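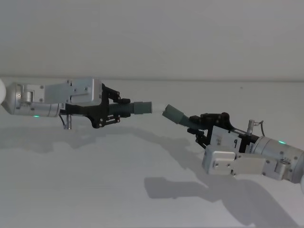
Two arms, two bellows tubes, one small gap.

I've been asked three times now whether the shop should buy a pair of these, and my answer is still "show me the whole bill." Chelsea Haworth, who runs our small-parts bench, wants them. Dace Liepiņa wants them more. I sign for things, so I get to be the sour one.

The quote from Gevilell covers the arms and the controllers. The grippers are a separate line. So are the fingers that go on the grippers, and if you're holding ribbed tubing by its soft part you will be buying more than one set of fingers. I asked whether the brackets on the wrists were included and got a cheerful email about "application packages." I read that as no.

Then there's the job itself. We join 400 tubes in a normal week, and a person does it with two hands and no thought at all. One of our tips is cut square and the other on a slant, so the slanted one has to be turned the right way before it goes anywhere near its partner. Gevilell says the arms can learn this. Fine. How many hours, and who is paid to stand there while they learn? The quote allows 60 hours of setup. Ekwueme, the other bidder, allows 360 for the same work. Somebody is wrong by a lot, and I don't think it's the one who put down the bigger number.

Flora Gillies made a fair point when I grumbled about this at lunch. She said I never asked for a training budget when we bought the label printer (true, and look how that went, we threw out 766 labels before anyone found the offset menu).

My draft for next year's budget has these in it so far:

Arms and controllers, as quoted
Grippers, plus two spare sets of fingers
Cables, because the ones at the wrist flex all day
Setup at Ekwueme's hours, whoever we pick
A service visit in August
Scrap tubing for practice

With all that in, the payback goes from cute to long. Chelsea thinks I'm padding it. She has until the next review to talk me out of the cables, and she can start by getting Gevilell to put a price on one.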